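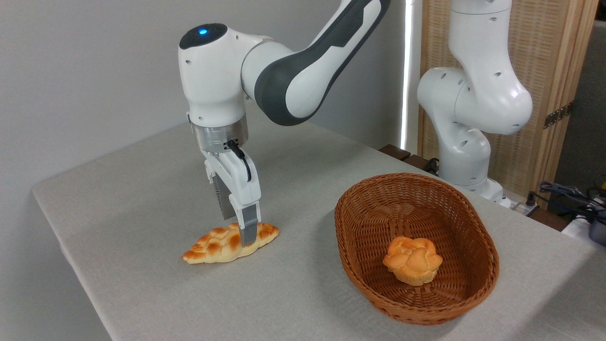
Novedades del obrador de Jodgate

Quienes lleváis tiempo recibiendo este boletín sabéis lo que nos cuesta cambiar las cosas en el obrador, y por eso nos hace ilusión contaros cómo van los primeros 5 meses con los brazos robóticos en la sección de encestado. El proyecto lo bautizamos Ulidier, y ya casi todos le decimos «el Uli», con bastante cariño.

Hasta la primavera, las cestas para hoteles y cafeterías se llenaban a mano, pieza a pieza, desde las cuatro de la madrugada. Son 156 cestas en una mañana corriente (¡y en junio más, con las bodas!), y las muñecas lo notaban. Ahora la pinza coge la trenza por el centro, con una presión que tardamos semanas en ajustar para no marcar el glaseado, y las compañeras del turno revisan, corrigen y deciden qué pieza no sale.

El puesto ha cambiado, claro. Hay quien echa de menos la charla alrededor de la mesa, y lo entendemos muy bien. A cambio, el turno empieza una hora más tarde y dos personas de encestado han pasado a masas, que era lo que llevaban tiempo pidiendo. No se ha reducido la plantilla.

En otoño queremos llevar el sistema al obrador de Fladton. Si trabajas allí y quieres verlo antes, pásate por Jodgate cualquier mañana a partir de las nueve, que siempre hay café.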